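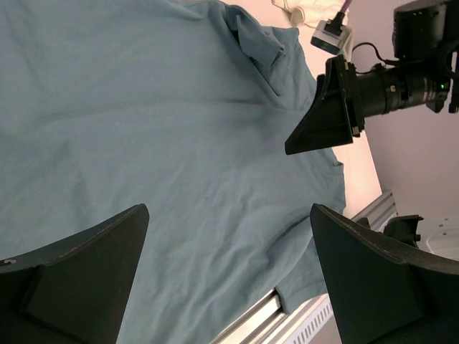

We need people to help write the rules for two-armed folding work, and then to sit down and follow them for a few weeks and tell us where they're wrong. Voltatance has been doing garment handling by teleoperation for a while now and every operator has their own habits. One starts a T-shirt with the hem, another goes for the sleeve. Some leave a cable lying on the table next to the cloth, some tape everything down before they touch a thing. Grippers open over the shirt before the start, or closed, or parked out of the way, depends who's on. All of it gets recorded and then somebody has to sort it out after. So: one written standard, short, in plain words, tested by people who weren't in the room when it was drafted.

Two kinds of people wanted.

Operators (6 places)
Paid, part time, mornings or afternoons, you choose. You will drive a pair of arms through folding, flattening and turning garments, mostly T-shirts, some towels later on. You follow the draft rules to the letter even when you think they're daft, and write down that you think they're daft. No previous robot experience needed. Sewing, laundry, theatre wardrobe, shop floor, warehouse packing all very welcome. Steady hands, patience, okay with doing the same shirt again and again.

Reviewers (a handful, mostly remote)
You read recordings against the rules and mark what passes and what doesn't. Paid per batch, 200 recordings to a batch. Background in quality, health and safety or lab work useful. You need to be comfortable failing someone's work and saying why in one line.

What's in the draft so far, so you know what you're letting yourself in for:

Before the start. Table clear of anything that isn't the garment or fixed to the rig. Loose leads off the work surface or clipped. Garment laid flat, then the agreed starting state (flat, half turned, or dropped in a heap) written in the log before you begin and not after.

Arms. One arm leads, the other waits above the cloth or holds. No crossing over unless the task sheet says so. Fingers don't press on the table. If they do, stop and log it.

Hands and people. No reaching in while either arm is live. Not for a crease, not for a bit of lint. Emergency stop within reach of your free hand, checked at the start of every shift. Long hair tied, sleeves up, lanyards off.

Failed tries. Keep them. A dropped sleeve is a dropped sleeve, don't restart quietly and hope. Mark it failed and carry on.

Breaks. Every 20 minutes, away from the controls. This one is not up for discussion, the rest is.

Names and numbers. Every garment has a tag number and the log has to match it. We had a whole box under 1213 last time which was three different boxes.

There are bits missing. We don't have a good rule for what "flat" means. Soft ripples across the middle of a shirt, is that flat? The cuff folded under itself? Reviewers keep disagreeing on it and it holds everything up. Same for when a fold counts as finished. If you have opinions on this please put them in your application, it'll get read first.

What you get: hourly pay for operators, training day paid in full, travel covered within the city. Everyone who finishes is named in the published version if they want to be. Or left out, just tell us.

What we can't offer: a permanent job at the end of it. There may be more work when the Fikora trials start but don't plan around that.

Access: step-free entrance, adjustable chairs and desks, controls can be set up for left or right handers. The room is fairly noisy when the extraction is on. Ask if you need anything else and we'll try to sort it before your first shift.

Starts in December, earlier if the training rooms are free. We'll close applications once the places are filled so don't hang about.

To apply send us half a page. Who you are, which role, when you're free, and one rule you have had to work under that you thought was actualy good. No CV needed for operators. Reviewers please send one, two pages at most.

Solomiia Pasichnyk looks after the operators, Leonilde Coelho the reviewers and the draft itself. Put either name on the your application and it will find the right desk. Phone calls after 2pm please, we're at the rigs before that and won't pick up.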